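Home About Archive Pantry Contact

Giving up the big pantry shop

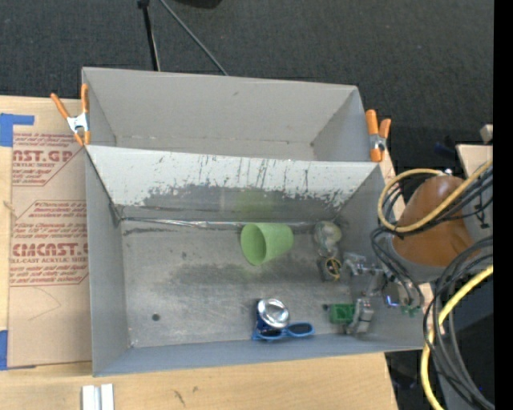 Two gray bins and a pair of orange clamps.

I stopped doing the monthly stock-up in December. For years I drove out to the warehouse store in Datville, filled the back of the car, and spent the evening finding room for it all. The drive is 4 miles past the last useful thing on that road, and I always came home with more than was on the list.

The reason I started was money. I had just moved, the kitchen had one deep closet with shelves, and buying large seemed like the grown-up thing to do. Flour, rice, dried beans, oats, canned tomatoes. The tomatoes got used. The beans mostly did. I can't say the same for the rest, and the barley I don't want to talk about.

What changed my mind was going back through a year of receipts. I keep them in an envelope and usually throw the envelope away in January without opening it. This time I sat down and marked everything I knew we had tossed, given away or still had sitting on the shelf. It came to $382. That is more than I would have guessed, and it doesn't count the gas.

A lot of it was flour. I went through a stretch of baking bread and bought it in the largest sack they sold. Then the weather turned hot and I stopped baking. Whole wheat flour doesn't keep the way white does. It has more oil in it and goes bitter, and in a warm closet that happens sooner than you'd think. I should have put it in the freezer, but the freezer was full of bulk chicken.

So now I shop small. There is a grocery on Vostska Street that I used to walk past on my way to other places. It's called Ciobanu, it has narrow aisles and a bad parking lot, and it sells dry goods by weight. The price per pound is higher than the warehouse, sometimes a good deal higher. But I buy what I'm going to cook that week and then it's gone. Lentils one week, rice the next. I take my own jars if I remember them and paper bags if I don't.

They also carry a coarse cornmeal that I like a lot. I cook it with 1000 milliliters of water to two cups of meal, which makes it fairly loose, and stir it more than the bag says to. Leftovers go in a loaf pan in the fridge and get sliced and fried for breakfast. If you've only had the instant kind, the coarse one is worth the extra time at the stove.

I did keep a few things from the old system. Salt, vinegar, olive oil and coffee still get bought in larger sizes — none of those has ever gone bad on me before I finished it. Canned tomatoes too, as I said. I write the month I opened something on a strip of tape and stick it on the lid. That one habit would have saved me a fair amount of money if I'd started it sooner.

The closet looks bare now and it took me a while to get used to that. The first time we had a few days of ice I felt a little nervous about it. We ate lentil soup and fried cornmeal and it was fine. There was still food left when the roads cleared.

I've been trying to do the same with spices and it's going slower. I have a drawer full of them and some are older than the house lease. Ciobanu sells small packets from a brand called Jindari, enough for a few meals each, and I've been replacing things one at a time as I need them. The cumin was the biggest difference. I had been using double what the recipes called for and thought I just liked a lot of cumin.

Next I want to deal with the freezer. There is still chicken in there.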